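From: Heather Paewai
To: floor-and-finishing list
Date: 28 February 2025
Subject: Re: [floor] What the folding cells mean for the finishing room

Kane Hinds wrote:

> Before this goes any further I'd like a straight answer on hours. When the
> first cell was mentioned in October we were told it was a trial and would
> not touch the rota. Now I hear Rasthorpe is getting three of them and the
> small-goods table is going. Four of us work that table. I don't mind the
> arms. I mind finding out from the delivery schedule.
>
> Also, who clears it when it jams? On the old bagging line that ended up
> being whoever stood closest, and it never went into anyone's job sheet.
>
> Kane

Kane, fair questions, and I'm answering on the list so that everyone has the same version.

Hours first. No one on the small-goods table loses hours through the end of the current rota. I have that in writing from Ngata and I've put a copy in the binder by the time clock. What happens after that is not settled. I would sooner say so than have people read something into a vague answer.

You're right about the three cells. The order went in before the floor was told, and that was the wrong way around. I said so in the planning meeting and it's in the notes.

What the cells are for: hand towels, napkins and wiping cloths, the small flat pieces that now get folded at the table. They are not for sheets, fitted anything, gowns or items with ties. Undau is supplying the arms and the enclosures, and Unow is doing the setup and the software. Neither of them is claiming the cells will keep up with a person. The target in the contract is 100 pieces an hour per cell. Anyone on the table does 300 on an ordinary shift hour, and I timed Marcy's old station at 335 last year when we redid the piece counts. So three cells together match one steady folder, provided they run without stopping.

Why buy them, then? The answer I was given is the night hours, when we can't fill the table anyway, and the repetitive strain claims. I believe the second reason more than the first. We've had people off with wrists and shoulders every year I've been steward, and small goods is where most of it comes from.

The part I want people to think about is what the work turns into. With a cell, the folding itself is the machine's job, but somebody still has to sort the load, pull the stained and torn pieces, feed it, check the stack and sort out the piece that came in bunched up. That is more walking and more looking, with less time in one spot. Some of you will like that. Some of you took the table because you can sit, and you need to sit. If that's you, please tell me before the job sheets are redrawn, because it is much easier to write a seated inspection post in now than to ask for it later.

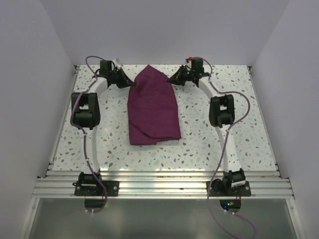 Kane says the bunched ones are what worry him, since a tangled cloth takes a folder two seconds to shake out and he can't see a pair of arms doing that without help. He wants every stop logged from day one, with the time it took a person to fix it, so the pieces per hour aren't worked out as if that labor were free.

I agree with that and I've asked for it. Unow's system keeps its own log of stops, but it doesn't record who came over or how long they were away from their own work. We need a paper sheet at each cell until it does. I'll draft one.

On jams, the position as of now is this:

Clearing a cell is a named duty. Two people per shift, trained, and the duty is written on the job sheet with the grade that goes with it.

If neither named person is on shift, the cell stays stopped. Supervisors are not to ask whoever is nearest.

Hands stay out of the enclosure unless the power to the arms is off. The arms are light and slow compared with the press, but they still have pinch points at the grippers and the elbows.

Ngata has accepted the first two. The grade is still being argued over – they want to call it part of general duties and I don't. If the training takes more than one session, that helps our side, so please don't let anyone talk you into learning it informally over a coffee break.

Training places: people now on the small-goods table get first pick, in order of service. After that it opens to the rest of finishing. Put your name on the sheet in the break room or reply to me off list. You don't have to want the job long term to take the training.

One more thing. Output numbers from the cells are not to be used in anyone's individual review. I've asked for that in writing as well and haven't had it yet. I'll post when I do.

Heather Paewai
Finishing room steward, Rasthorpe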